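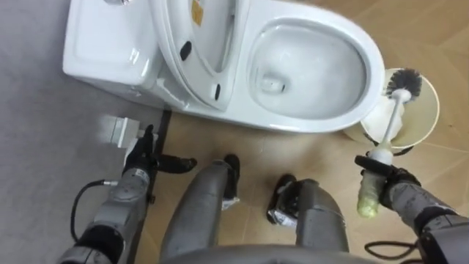

4.2 Ce que devient le métier lorsque la cuvette est confiée à la machine

Lorsque nous avons commencé à fréquenter les équipes de l'entreprise Masson, sur le site de Drustham, nous pensions que l'on nous parlerait surtout de l'emploi et de la crainte de le perdre. Cette crainte existe, et nous y reviendrons dans la section suivante, mais les douze agents que nous avons rencontrés, au cours d'entretiens de 90 minutes menés le plus souvent en fin de service, autour d'un café que l'on nous offrait avec beaucoup de gentillesse, nous ont d'abord parlé de leurs genoux, de leurs poignets et de la façon dont on tient une brosse. Nous leur devons l'essentiel de ce qui suit, et nous avons essayé de rester aussi près que possible de leurs mots.

Le nettoyage des toilettes occupe dans leur journée une place singulière. C'est la tâche que l'on confie volontiers aux nouveaux venus, celle que l'on mentionne le moins volontiers à ses enfants, et c'est aussi, de l'avis de plusieurs anciennes, celle à laquelle on reconnaît une bonne professionnelle. Une agente nous a dit, en riant un peu : « Le miroir, tout le monde le voit. Le dessous du rebord, c'est entre lui et moi. » On comprend que l'idée de céder ce travail à un robot ait suscité à la fois un vrai soulagement et une gêne plus difficile à formuler, que nous avons mis plusieurs visites à entendre.

Le projet Zollavside, auquel les équipes ont été associées dès le mois de mars, porte sur un robot humanoïde travaillant avec les objets ordinaires d'une salle d'eau. La brosse est une brosse à long manche, posée dans son support à côté de la cuvette, et la machine la saisit par le manche, comme le ferait une personne. Les agents ont beaucoup insisté sur ce point. Un appareil encastré ou une cuvette autonettoyante leur auraient paru étrangers, une affaire de plombiers ; un robot qui prend la brosse leur semble au contraire occuper leur place, au sens le plus physique du terme, et cela les autorise à juger de ce qu'il fait. Ils ne s'en privent pas ! Les remarques portent sur l'angle du poignet, sur la hauteur à laquelle on empoigne le manche, sur la main libre et ce qu'il convient d'en faire.

La posture est revenue dans presque tous les échanges. Comme le montre la figure 4, le robot se penche à la fois aux hanches et aux genoux pour atteindre l'intérieur de la cuvette, et les agents y ont reconnu sans hésiter un geste qu'ils apprennent en formation et qu'ils reconnaissent, avec franchise, abandonner dès que la fatigue s'installe. L'un d'eux, délégué du personnel, en a tiré un argument que nous n'avions pas prévu : si l'on prend le temps de régler la flexion d'une machine, on peut aussi prendre le temps de revoir celle des gens, et la cadence qui va avec. La discussion qui a suivi, un mardi après le service du matin, a duré bien plus longtemps que l'entretien lui-même.

Figure 4. Travail dans une salle d'eau : le robot est penché près de la cuvette, abattant relevé, une main noire à l'intérieur. Une corbeille blanche contenant des mouchoirs froissés se trouve devant les toilettes.

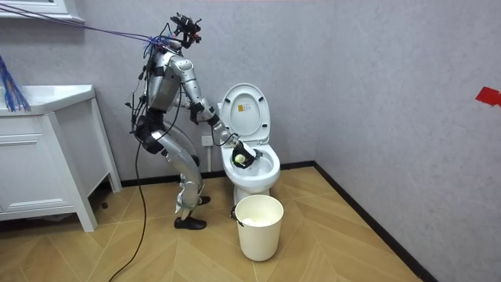
4.3 Préparer, surveiller, reprendre

Il serait tentant de raisonner en minutes gagnées, et la direction de Masson nous a d'ailleurs interrogés en ce sens. Les agents, eux, décrivent plutôt un déplacement de l'effort. Il faut relever l'abattant, dégager le sol, vérifier que rien ne gêne les pieds ou les câbles, puis rester à portée de voix et repasser là où l'on a un doute. Ces gestes ne figurent sur aucune fiche de poste. Deux agentes les ont rassemblés sur une feuille manuscrite, qu'elles ont bien voulu nous laisser recopier et qui sert maintenant de base aux échanges avec l'encadrement.

Reste la question de la reconnaissance, à laquelle les plus anciens tiennent énormément. Surveiller une machine est perçu comme un travail plus propre, mais aussi plus solitaire, et plusieurs personnes regrettent déjà le binôme avec lequel elles faisaient leur tournée. À Grerkent, où l'équipe de nuit doit rejoindre le projet, on a demandé que les binômes soient maintenus. La réponse n'était pas connue au moment où nous écrivions ces lignes.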